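Home | Projects | Year Groups | Archive | Contact

June 21, 2026
By Moushumi Gunawardena

What lives on a windowsill? Growing basil and chives in a shared kitchen

I came into this project knowing almost nothing about plants. My only earlier attempt was a supermarket basil that collapsed within a fortnight, so when our tutor Thijs Lambrechts asked for topics I wrote down "why does basil die" and he said yes straight away! It became the most enjoyable piece of work I have done at Morham.

The question I settled on was simple. Do kitchen herbs do better when they are watered from above, as most people do it, or from below, by standing the pot in a saucer and letting the compost soak up what it needs? I used basil and chives because both are cheap and both get eaten in our house.

Method

I had six pots of each herb, all from the same tray at the Nigatu garden shop. Half were watered from above and half from below, always in the morning and always with the same measuring jug. I started in March, when the light was still poor, and kept going until the exam period. Every pot stood on the same east-facing sill. I turned them a quarter each time I watered (this matters a lot with basil, which leans towards the glass like somebody trying to read over your shoulder).

At the end I cut everything back to the same height and weighed the leaves on the Prendora scales in the food lab. I also kept a diary of yellow leaves, flies and anything else that looked odd. Dagim Alemneh did the weighing a second time without knowing which pot was which, and our numbers matched very closely. 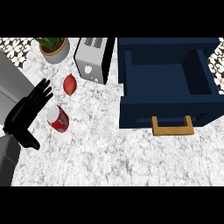 Potted plant on a marble worktop (computer render).

Results

Basil was the big surprise. The pots watered from below gave nearly 300 grams of leaf between them, and the ones watered from above gave noticeably less. The stems were thicker too, and I had far fewer of those tiny black flies that hang about over damp compost. I loved seeing this come out so clearly in the diary - page after page of "flies, top group" and hardly a mention of the others.

Chives did not seem to care. Both groups grew, both groups got floppy in the warm spell, and both recovered after a haircut. If I had only tested chives I would have written a very dull report.

What I would change

One sill is one sill. I would love to repeat this on a north-facing window, and with pots of different depths, as a deep pot must take longer to soak right through. I also lost a page of the diary in April under a leaking jug, so there is a gap in the fly records that I could not fill. Zinash Asfaw suggested testing the drained water for salts, and I wish I had started that early enough to include it. Her own mint project is well worth reading if you can find it in the archive.

My basil is still going, by the way. We had pesto twice last week.

Comments (3)

Chaltu Teshome: Really enjoyed this. Did you feed them at all? Mine go pale by May whatever I do.

Moushumi Gunawardena: Thank you! No feed for either group, I wanted to keep it to one change at a time. They did go a bit pale near the end.

Dagim Alemneh: Can confirm my fingers smelled of chives for two days.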